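June, half past nine in the evening

The mug tree has been on my mind all day, and that tells you what sort of day it was.

Spent the morning pretending to work and the afternoon sorting out kitchen things for the move to Sandomthorpe. The rule, laid down by Piret, is that anything we haven't used since the winter must argue its own case. The fish kettle argued badly. The egg slicer went without a word. Then I got to the mug tree and lost the better part of an hour.
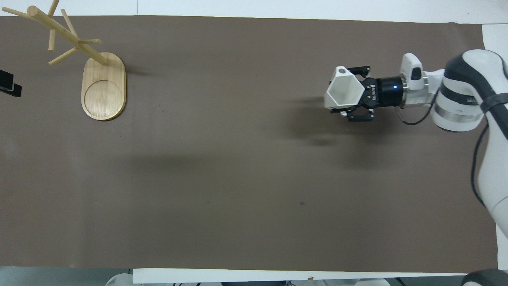

The mug tree, lying down on the brown mat. Six pegs, no mugs.

It's pale wood, quite a nice grain if you bother to look, with a long rounded base and a shallow round dip in it. I have owned the thing for 8 years and still couldn't say what the dip is for. A biscuit, I've decided. One biscuit, for the sort of person who only has one. Piret thinks a sugar bowl, but she was brought up properly.

The trouble is that it can't be packed. Lay it in a box and a peg sticks out. Turn it over and a different peg sticks out. I tried it in the Trudano box with the tea towels, then in the box with the colander, and then stood it upright in the hall like a hat stand for dolls. The removal people at Vurnier want 419 for the van and another 200 if we go over our number of boxes, so I'm not giving a whole box to something that holds six mugs. Especially as we have 9 mugs, and three have always had to live on the draining board like lodgers. 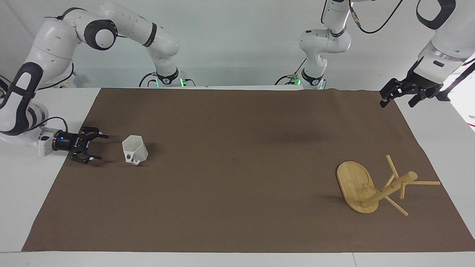 I rang Mrs Vītola to see whether she wanted it. She said she had one already and would I like hers. We left it there.

Piret came home at six and asked what I'd got done. I said the kitchen. She opened a cupboard, then another one, and asked which kitchen. Fair. We had beans on toast because I'd packed the saucepans first, all but the little milk one, and it turns out you can heat a tin of beans in a milk pan if you do it in two goes and don't mind the second person starting late. I was the second person.

She signed for the van after supper, Piret Kalniņš in full with the little mark under the n, which the form had left no room for. Then she picked up the mug tree, looked it over, and said it could travel on her lap.

Tomorrow: the cupboard under the stairs. Must buy more tape.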